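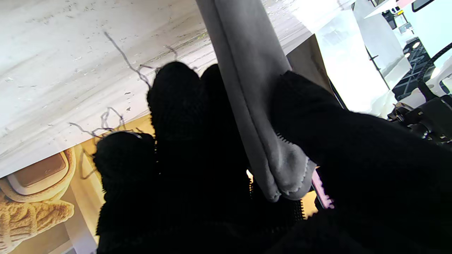
Wrist camera view during a cloth grasp: grey fabric strip held between the middle and right fingers, stitched hem at the lower end.

Labelling grasp state from wrist camera frames

Yao-tsung Siu
26 September 2020

This page sets out how to build a grasp state classifier for cloth using only the wrist camera. It assumes that you have a working arm, a three-finger hand and a way of logging joint positions alongside the video. The method was written for the Sosora recording tool, but any logger that stores a shared clock for both streams will do.

The output is one of four states for each frame: open, touching, held, slipping. A state is a judgement made from a short window of frames, so a single frame must never be labelled on its own. A strip of fabric between two fingers looks much the same whether it is held firmly or sliding out.

Step 1. Fix the camera settings

Turn off automatic exposure and automatic white balance. Dark finger coverings take up a large part of the view, and with automatic exposure on, the background brightness shifts each time the hand closes. The classifier then learns the brightness change and ignores the cloth.

Choose an exposure at which folds in the fabric can be told apart. The far background may go to white. Check the fingertips too: fuzzy black coverings reflect little light, and some detail on them will be lost at any setting that suits a pale cloth.

Step 2. Record the grasps

Record at least 36 grasps per fabric. Vary the approach angle, the closing speed and the point at which the cloth is taken. Include grasps on a hem, on a single layer and on a lengthwise fold. Hems need separate treatment later, so write the grasp type in the log at the time of recording.

Leave background clutter where it is. Threads, crumbs and packaging change position between sessions, and a model trained on a bare bench does badly when they return. Our first Chiu set was recorded on a cleared surface and had to be dropped.

Step 3. Cut the windows

Export clips of eight frames, centred on each change in finger effort. Add windows from the steady parts of the recording until the four states are close to balance. The current set, Chiu 2, has 2,158 windows. Of these, 2,000 are used for training and the rest are kept for testing.

Split by session and not by window. Neighbouring windows from one grasp are nearly identical, and splitting them across both sets gives a test score that means nothing.

Step 4. Label

Use the following rules in order and stop at the first that applies.

Slipping: the fabric moves relative to a fingertip by more than the width of a hem stitch while the fingers are still.
Held: two fingers are on the fabric, the fabric shows a fold or bunching at the contact, and there is no relative motion.
Touching: at least one finger is on the fabric but the conditions for held are not met.
Open: no contact.

Where a stitched hem is in view, use it as the motion reference. The stitches give a row of small, high-contrast marks which are easier to follow than plain fleece. Where there is no hem, use the edge of a fold.

Step 5. Train and check

Start from the Usow weights and train the last two blocks only. Up to 1,000 steps are enough; beyond that the test loss rises. Grosix can be used in place of Usow, with the input size halved.

Inspect the confusion table before looking at overall accuracy. Most errors fall between touching and held. If slipping is often read as held, look at the clips by fabric type, as the usual cause is a set with too few plain, hemless grasps.

Known limits

The method fails when a finger covers the whole contact area. It has not been tested on sheer or strongly patterned cloth. Reflections from see-through items near the fingers can produce false slip labels, and those windows should be marked and left out.

Label files use the June format. Older files need the effort column renamed before import.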